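Traria Portable Hearing Loop and Speech System, Model 1181

The Traria 1181 is a speech reinforcement set for churches, chapels and parish halls that have no installed sound system, or whose system does not serve a side chapel or fellowship room. It combines a mixer-amplifier, two column speakers and a hearing loop driver in one wheeled case.

The mixer accepts 6 inputs. Inputs 1 and 2 have priority over the others, so a lectern or pulpit microphone will lower the level of music while someone is speaking. Priority can be switched off on the rear panel for sung liturgy.

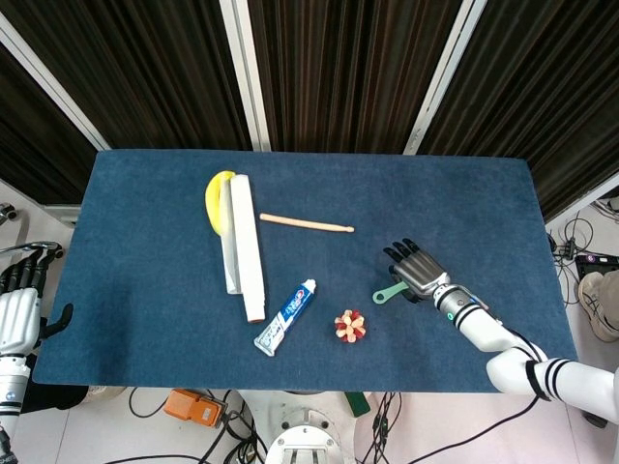 The loop driver feeds a floor cable laid around the seating area. Cable is supplied on a reel and should be taped flat or run under carpet. Steel floor reinforcement reduces loop strength -- test with a loop receiver before fixing the cable permanently.

Specifications
Inputs: 6 (4 microphone, 2 line)
Speakers: 2 columns, with stands
Weight in case: 28 lb
Power: 120 V AC, grounded outlet
Case finish: black

In the box
Mixer-amplifier with loop driver
Column speakers and stands
Lectern microphone, Wovine gooseneck type
Loop cable on reel
Printed setup card

Wireless microphones are sold separately. The Helletti clip-on and the Bastos handheld both connect to the microphone inputs through their own receivers. Do not use phantom power with either receiver.

Congregations replacing an older Traria set can keep their existing loop cable if it passes the resistance check on the setup card. For questions on room size or cable layout, write to Felicidad Policarpio in church sales and include a floor plan. Orders placed after June ship with the revised rear panel.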